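Setting Up Your First Soil Moisture Probe

If you've just brought home a Gimus probe for the vegetable field, pour yourself a coffee and take your time – there's no rush with this part. Charge it overnight, open the app, and type in the four-digit field code (ours is 3269).

Push the probe in 14 inches deep, between two rows, and pack the dirt snugly around it with your hands.

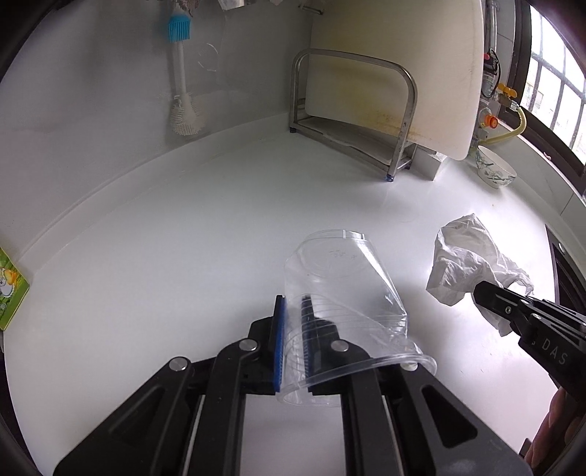 Reading the Numbers

Let it settle for 3 days before you trust anything it tells you! After that, check it each morning and water only when the line dips under your mark. Sandy ground drops fast, so peek at it again after supper.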